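July
By Sawsan Issa

Lucian Sârbu keeps his stock in cardboard. He sells small flat goods by mail under the name Zukum: seed packets, sample cards, sachets of dye, anything that fits in a padded envelope and weighs next to nothing. Four years ago he had it all in plastic drawers. The drawers stuck, the labels fell off, and things slid on top of each other until every order meant a few minutes of digging.

Now he uses divider trays, the same kind that come inside shipping cartons to keep bottles or glassware apart. The partitions are cut halfway through and slotted together, and the whole grid can be pulled out and folded flat. He gets most of his for free from a housewares shop called Demirtaş, which used to put them out with the recycling.

"People think it's a temporary setup," Sârbu says. "I've had some of these longer than my desk."
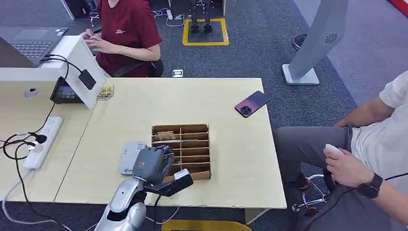

How long does a cardboard tray last in daily use?

Most of the sellers I spoke to get a year or more out of one, as long as it stays dry and is moved by its outer walls. The dividers go first. They soften where fingers rub them, and once a corner starts to lean, the slots on either side of it become hard to use.

Elmarie Ndlovu replaces hers before that happens. She runs the packing side of Illesik, a stationery business with 106 products, and she has strong views on slot width. A slot should be a little wider than the thing that goes in it, she says, but narrow enough that the thing stands on its edge. If it can lie down, it will, and then you are looking at a blank side when you need the printed one. When a grid is too wide she cuts an extra strip from a cereal box and wedges it in.

She also thinks people fill trays too early. Her rule is to put one of each item in place first, work from it for a week, and move whatever keeps getting in the way. Only then do the extras go in. Her first layout was alphabetical and lasted 3 days — the two items she sold most were at opposite ends of the table.

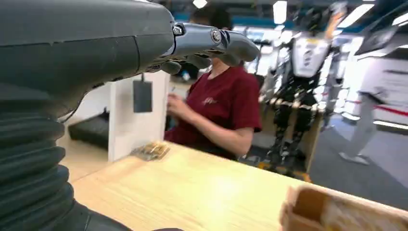 The table matters as much as the tray. Ndlovu works at a plain wooden one and keeps it mostly bare. Loose items wait on the left, the tray sits in the middle, and finished orders go into a box at her right hand. She tried a bench with a raised lip and gave it up within a month, as she kept catching her sleeve on it.

Kiều Giáp, who teaches an evening class on running a small shop at the Studier center, starts her students with sorting before she lets them touch a spreadsheet. Each pair gets a tray with 16 slots and a bag of mixed packets. Some sort by size, some by color, a few by price. Then she reads out orders and times them. Sorting by size looks the neatest and usually comes out slowest, because customers don't order by size.

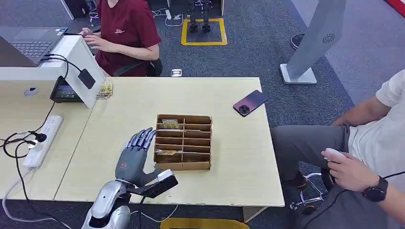
Starting a new tray is the part most people get wrong, according to Giáp. They tip everything out and try to place it all in one go, and they run out of room in the wrong spots. She would sooner see a tray that looks unfinished, with a tan and green card in the top left slot, one beige piece farther down the same column, and plain cardboard showing nearby. Those gaps are where next month's stock goes. She writes the slot names in pencil on the rim and goes over them in ink at the end of the season.

Alina Lungu has gone the furthest of anyone I met. She measures each carton with a steel ruler, cuts her own partitions from old boxes, and keeps a folder of patterns for the sizes she uses most. A new grid takes her an evening. She runs the grain of the cardboard up and down so the walls stay stiff, and cuts her slots with two passes of a knife, never scissors, which crush the edge. She leaves the glue out too. A grid that comes apart can be repaired one strip at a time, and she has trays in which only the outer box is original.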